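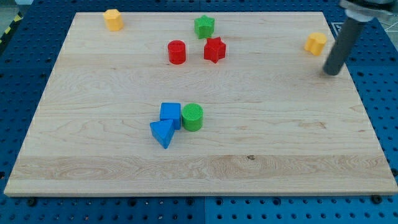

Shape blocks on a maple board. Colours: yellow, green, red, blue.

A few posts on buying toys second-hand, as I've been doing it for a while now and people keep asking.

1/ Most of what we have came from the Grirna market, which runs on the first weekend of the month from May. Get there before 9am. The toy tables are at the far end, past the plants.

2/ Blocks are the safest buy. There's not much to break and a missing one doesn't matter. A jigsaw with a missing piece goes straight back to the charity shop.

3/ I pay up to £6 for a mixed bag. The stall by the gate wanted double that last time and came down when I started to walk off.

4/ Check painted things by daylight. If the paint flakes under your thumbnail, leave it. Old paint can have lead in it and you can't tell by looking.

5/ Plain wood gets a wipe with a damp cloth and a bit of washing-up liquid, then dries on a rack overnight. Don't soak it. I ruined a very nice Skola train that way – the wheels swelled and never turned again.

6/ Solid plastic can go in a bowl of warm soapy water. Anything with a battery compartment, open it before you pay. I've found 2 with green crust all over the springs.

7/ Small parts: if it fits inside a toilet roll tube it's too small for a child under three. I keep a tube in my coat pocket on market days.

8/ Jaidee puzzles are worth looking out for. The older ones have thicker pieces. The newer ones bend at the corners.

9/ Pukville library has a toy shelf too. You can borrow 2 things at a time for three weeks. Bags are weighed when they go out and again when they come back, and the late fee is 80p.

10/ Someone asked about soft toys. I don't buy them used unless the label says they can be machine washed. Forty degrees, in a pillowcase, then out on the line.

11/ Next market I'm after a marble run. If you see one at Grirna with all its ramps – message me.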